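Gresdale: alquileres y comercio junto a la línea Povis
Ficha de datos, versión 2

Qué contiene

Tres tablas sobre el barrio de Gresdale: anuncios de alquiler, altas y bajas de locales comerciales, y viajeros por estación en la línea Povis. El periodo cubierto son 14 trimestres. Las recopilamos para comprobar una frase que se repite mucho en los suplementos inmobiliarios, la de que Gresdale es "el próximo barrio". Adelanto que los datos no permiten afirmarlo, y tampoco desmentirlo del todo.
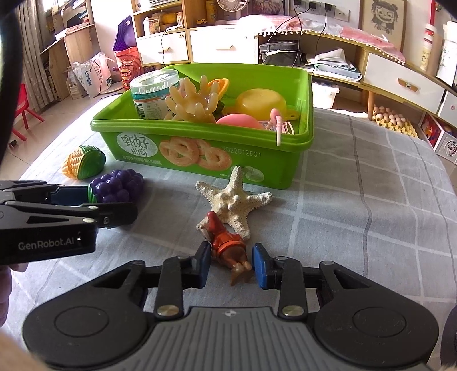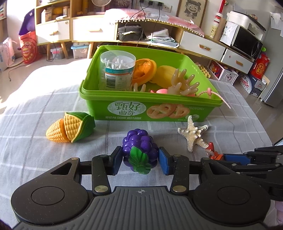
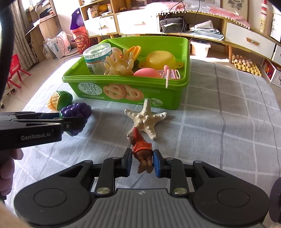

La mazorca, las uvas y la estrella de mar, sobre la tela de cuadros.

Procedencia

alquileres.csv: anuncios recogidos del portal Prorine. Son precios pedidos. Lo que el inquilino acaba firmando no aparece en ninguna parte, y quien use esta columna como "renta del barrio" está usando otra cosa.

locales.csv: licencias de apertura y cierre, transcritas a mano por Jeanie Moffat a partir de los listados del registro de distrito. El registro apunta las aperturas con puntualidad y los cierres cuando alguien se acuerda de comunicarlos. Un local puede seguir "activo" un año entero con la persiana bajada.

viajeros.csv: entradas por torniquete en las estaciones del barrio. No hay salidas. Durante las obras de la estación de Dow los torniquetes estuvieron abiertos y las cifras de esos meses son un relleno del operador. Van marcadas con la letra E en la columna calidad. Hemos visto ya dos gráficos publicados que no hacen caso de esa marca.

Campos principales

id_anuncio: identificador propio, sin relación con el del portal.
trimestre: año y trimestre, en formato AAAA-T.
precio: euros al mes, sin gastos.
superficie: metros cuadrados declarados por el anunciante. Nadie los mide.
zona: norte, sur o ribera. La frontera entre norte y ribera es nuestra y discutible.
actividad: categoría del local según la licencia. "Hostelería" mete en el mismo saco el bar de menú y la cafetería de moda, así que no sirve para contar cafeterías de moda.
calidad: O (observado), E (estimado), vacío (no se sabe).

Limpieza

Se eliminaron los anuncios repetidos cuando coincidían precio, superficie y calle. Un piso que se retira y vuelve a salir más caro cuenta dos veces, y eso empuja la media hacia arriba. Lewis MacLeish propuso emparejarlos por el texto del anuncio; lo probamos, los resultados eran malos y el código quedó en la carpeta descartes por si alguien quiere perder otra tarde.

Las habitaciones sueltas están fuera. Es una decisión con consecuencias: en la zona sur buena parte de la oferta es precisamente esa.

Lo que no se puede concluir

Que la gente se marche. Ninguna tabla sigue a personas ni a hogares. Una subida de los precios anunciados es compatible con que los vecinos de siempre continúen en su casa con contratos antiguos.

Que el tren tenga la culpa, o el mérito. La línea mejoró su frecuencia en septiembre, y los alquileres de la ribera venían subiendo desde antes. En el norte, con la misma línea, apenas se mueven.

Que Gresdale se parezca a otros barrios. No hay datos de comparación. Los pedimos, nos mandaron un folleto.

Cambios en esta versión

Corregidas las zonas de 3 calles que figuraban en ribera y están en el norte.
Añadida la columna calidad a viajeros.csv.
Retirado el "índice de transformación" de la versión anterior. Mezclaba precios pedidos con licencias y daba un número muy citable que no medía nada concreto.

Uso y contacto

Uso libre citando la versión. Si se publica un mapa, rogamos indicar que los límites de zona son de los autores. Errores y quejas, a Jeanie Moffat o a Lewis MacLeish, en el apartado de incidencias del repositorio. Última revisión: 11 de abril de 2024.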